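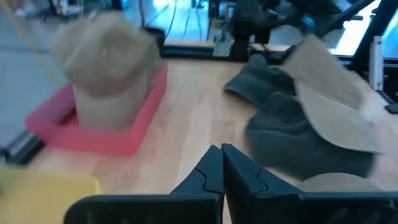
Wrist cam view, cap pile on the right, stand in the tray on the left

Cap stacking arm, build log and questions
Forum » Home and shared shop builds » Arms and grippers

grustum_bench
Posted 9:40 pm
Moved the arm over to the shared shop at Henthorpe in June and finally have it picking caps. The job is simple to say: take a cap off the pile, put it on the stand in the red tray, let go. Fingers are black plastic with notches on the inner faces. I have logged 307 tries so far. The single cap picks are fine. The pile is where it falls apart, mostly when a brim lies across the cap next to it and both come up together.

Looking for ideas on the fingers before I reprint them.

skala_drives
Posted 10:02 pm
I'd lose the notches. Fabric catches on a stepped edge and then you drag the neighbor along. Flat faces with a thin rubber pad did it for me on towels.

Erkisstead
Posted 10:15 pm
Disagree. Towels have no brim. On a cap you want to grab the brim edge, and a flat pad slides right off it. Keep the notches and change where you grab. Come in from the side of the brim, lift up to 6 cm, stop, then look again before you go to the tray.

skala_drives
Posted 10:21 pm
That works if the brim is free. In that picture the beige one is lying over the dark ones. There's no clean side to come in from without pushing into the dark cap.

grustum_bench
Posted 10:48 pm
The stop and look step is easy, I'll add it tonight. Right now it goes straight from close to travel.

loose_gantry
Posted 11:05 pm
Different question, what is your exposure set to? Those caps are a blur. If the model is picking grasp points off frames like that, I'd fix it before printing anything. More light on the table and a shorter exposure.

grustum_bench
Posted 11:19 pm
It's on auto. I can lock it. The arm is also running faster than it needs to.

Erkisstead
Posted 11:26 pm
Slow it down first, that costs you nothing. Then do 200 more with the same fingers so you have something to compare.

skala_drives
Posted 11:31 pm
Or print 2 sets and swap halfway. Still think the pads win -- but yes, lock the exposure either way.

grustum_bench
Posted 11:52 pm
Exposure locked, speed down by half. Printing the flat set overnight. Will post the counts for both.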